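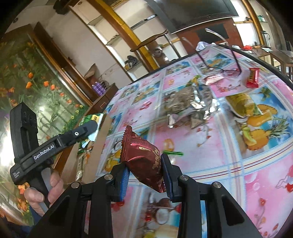
I had been promising my niece a trip to the Doldale ground for so long that she had stopped believing me, so when the club announced a stadium open day in March I signed us both up before breakfast. The drive took longer than it should have (my fault, I followed the old signs for Pleswood and we had a lovely look at a reservoir), but we were through the gate by 10 and in plenty of time for the first tour.

Our guide was Lindiwe Rampersad, who played left back for the women's side for years and knows every corner of the place. She started us off in the home locker room, a good deal smaller than it looks on television, with low benches and a tactics board somebody had wiped almost clean. You could still make out a corner routine if you squinted, and a couple of the dads in our group certainly tried! My niece wanted to know who sits next to whom. The goalkeepers get the spot by the door, it seems, and the youngest players end up nearest the showers.

From there we went down the tunnel, and I don't mind telling you I got goosebumps. It slopes more than I expected, and you come out into all that light with the main stand rising up on your right. That stand holds 2,000 and was full for last season's cup run, when Doldale took a First Division side to extra time and lost to a deflected free kick. Lindiwe told that story standing on the very spot where the ball was placed, and she is plainly not over it yet.

We weren't allowed on the grass itself, and quite right too, as the head groundskeeper, Rizwan Kakakhel, was out there with his fork and keeping an eye on our shoes. He came over to talk, though, and gave us a good long explanation of how the north goalmouth never gets any sun before spring. They reseed it every year and every year it sulks. I could have listened to him all morning, but my niece was tugging my sleeve because the penalty shootout was starting on the practice field.

The children took turns against the reserve keeper, Shamim Gondal, who had the good manners to dive the wrong way rather often. My niece put hers in off the post and has mentioned it at every meal since. Afterward the 11 who are expected to start against Rizvi Athletic came out to sign things, and the line moved along nicely. Asabe Afolabi, the captain, spent ages with one little boy who had brought a shirt nearly down to his ankles.

Lunch was at the snack bar behind the west stand: tea, a cheese pie, and a second cheese pie that I had told myself was for the car. We finished up in the trophy room, with its 2 league shields and a great many team photographs of men with mustaches, and then stayed to watch the last of the training session from the rail.

Parking was free and the staff could not have been kinder. Wear a warmer coat than you think you need, as the wind comes straight across the practice field. We already have our tickets for the Rizvi match.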